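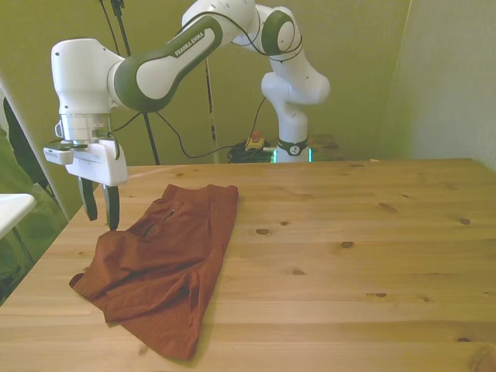 Lurdes Ramalho's objection was that the stop had never failed at all. The button had been pressed, the arm had halted, and the log recorded both events in the right order. What had failed, she wrote in the margin of the first report, was everyone's idea of what a stopped arm would do next.

Chapter 7
Faults That Look Like Normal Operation

7.1 The Kemel garment cell

The faults covered so far announce themselves. A joint exceeds its torque limit, a brake fails its test, a cable parts. This chapter deals with faults in which every component meets its specification and the cell as a whole does not. The main case comes from a garment-handling cell at Kemel, where an arm with a two-finger gripper was used to pick up, spread and fold shorts on a wooden table.

In February the cell was running a grasping trial under a task controller supplied by Prirkusier. An operator saw cloth bunching under the fingers and pressed the emergency stop. The arm halted. The operator leaned in to smooth the garment, released the button and acknowledged the fault on the screen. The controller then resumed the grasp from its last stored step. The fingers closed on the operator's glove at 20 newtons. The glove was torn and the operator was unhurt.

7.2 What the controller stored

The task controller kept a queue of pending motions. A stop cut drive power but left the queue intact — a deliberate choice, made so that long folding sequences would not be lost to a nuisance stop. On acknowledgement, the controller checked three conditions: drives healthy, no joint out of range, and less than 900 seconds elapsed since the stop. All three were true. Nothing in the check asked whether the workspace was clear, and no separate start command was required. 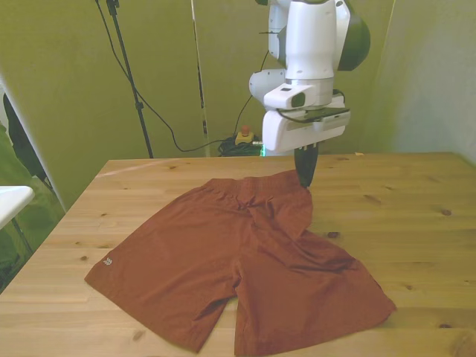
Barreto disagreed that the queue was to blame, arguing that a stored motion is harmless until something is allowed to release it. On this view the defect lay in the reset logic, and clearing the queue would only have hidden it. The revised design did both. Acknowledging a fault now empties the queue, and motion needs a second, deliberate command given from outside the arm's reach.

7.3 Terms used in this chapter

Reset: restoring a safety function to its ready state. A reset must not by itself cause motion.

Restart: a separate command that begins motion after a reset.

Stale command: an instruction that was valid when issued but whose assumptions about the workspace no longer hold.

Soft workpieces make stale commands more likely. A steel bracket stays where it was left, while cloth shifts whenever it is touched, and people are inclined to straighten it by hand. Section 7.4 sets out the Karach test, in which a cell is stopped and reset at 10 points in its cycle and any movement before restart is recorded as a failure.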